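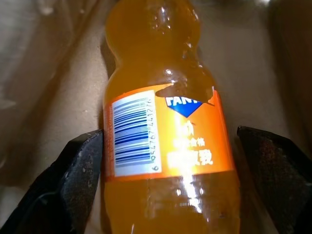

Orange soda bottle, barcode side of the label.

Home | Notebook | Recipes tried | Benches | Contact

December 5, 2018

Wrap label adhesive, batch 3. Writing this fast before I forget the numbers.

Where we were: the casein glue for the Silora job keeps letting go at the overlap. Body of the label is fine, it's always the last half inch. Silora wants a paper label that comes off in a warm sink without scraping but stays put in a fridge door. Those two things fight each other and always have.

Mixed this morning:
- casein base from the Vandano sack (the new sack, not the one with the torn corner)
- water, warm, from the kettle and tap mixed
- borax, same as batch 2
- a little glycerin, new this time

Total cost of the pot so far is nothing to worry about. Glycerin made it smoother right away, no lumps after the second stir. Batch 2 was like cottage cheese so I'll take it. Smell still bad. Lid on.

Let it stand 47 minutes. Meant to be 30 but the phone rang, it was the Cemitz office again about the offcuts, and then I had to find the invoice. So this batch got a longer rest than the last two and I can't say if the glycerin or the rest made the difference. Should do a second pot with one change only. Know better.

Paper: used the Reddy stock, the uncoated one. Cut 84 strips on the small guillotine. The blade is pulling to the left again, so strips from the bottom of the stack are a hair wider than the ones at the top. Not a big deal for peel tests but somebody please don't use leftover strips for anything that has to line up. I put them in the tray marked ROUGH.

Brushed on by hand, thin coat, overlap last. Pressed with the rubber roller, three passes each. Set half the strips on glass and half on clear plastic. Glass went well. Plastic – same trouble as always, the glue sits on top and thinks about it. Wiped a few of the plastic pieces with alcohol first and those grabbed better. Marked those with a pencil dot on the back.

Peel after lunch, spring scale, slow pull:
- glass, body of strip: paper tears before the glue lets go. good
- glass, overlap: tears on most, a few lifted clean. better than batch 2
- plastic, not wiped: lifts. no tearing at all
- plastic, wiped: mixed. Two tore, the rest lifted with some fiber left behind

So the wipe helps. Don't love it, it's another step and Silora will ask who is paying for it. Maybe a quick flame pass instead, but not in this room with the paper dust. Ask about the back bench.

Sink test. Warm water, no soap. Glass strips slid off nearly whole, and the residue rubbed away with a thumb. Very happy with that. The plastic ones came off before I had finished filling the basin, so no information there except that they come off.

Fridge test started. Strips in the bottom drawer, damp cloth over them. Leave them alone untill tomorrow morning. I mean it, last time the drawer got opened for milk all afternoon and the damp went out of it.

Note on the barcode question. Silora asked if the code should run up the bottle or around it. My vote is bars running up and down only if the panel is kept narrow, otherwise the curve squeezes the outer bars and the reader starts guessing. Turn the code so it stacks like a ladder and the curve stops mattering much. But then it needs height, and their label is short. Their artwork has the code hard up against the overlap, and that is the one place I'd never put it. If the overlap creeps even slightly the quiet zone goes. Move it a thumb's width in. Drew this on the back of the proof, proof is in the blue folder.

Also their dark blue on white is fine for scanning. Red bars would not be, the reader light is red and they vanish. They had a red version in the second proof!! Told them no in February and it came back anyway. Tell them again, in writing.

Quantity. First run is 2,000 labels, which by hand is silly. Could do it with the old gluer if the rollers get cleaned. It last ran the seed packet job and there is still green in the trough. Counter on it reads 793, I think from that job, reset it before starting so we know what's ours. Check the belt too, it was squeaking.

Glue keeping: batch 2 leftovers went off on day four. Gray skin, awful. Threw it out, washed the jar twice, still not right, jar is outside. Batch 3 has a bit more borax than I wrote above now that I look at the weigh slip. Correcting: NOT the same as batch 2, half a spoon over. Slip is taped to the facing page.

To do
- second pot, same rest time, no glycerin
- third pot, glycerin, short rest
- read fridge strips first thing, before coffee
- write to Silora re red bars and moving the code
- order more of the Reddy uncoated, we're down to the last open pack
- guillotine blade, sharpen or swap
- find out what the Cemitz people want done with the offcuts, they're in the way of the door
- new brush. The wide one is sheding hairs into the coat and I picked out a lot of them with tweezers

Afterthought on the overlap. Grain direction. All the strips today were cut with the grain running the long way, so when they get wet they curl across and that should pull the overlap edge less, or more? Had it straight in my head this morning. Wet one strip of each and look at which way it rolls, takes a minute. If the grain is wrong we've been blaming the glue for nothing for three batches.

Did it. Long grain strip rolls into a tube along its length, edges up. Short grain strip rolls end to end, and the end is the overlap. Proof from Silora is short grain. Cut the next lot long grain and compare on the same pot.

Pot is on the shelf by the window, lid taped.

Last updated: same evening, grain note added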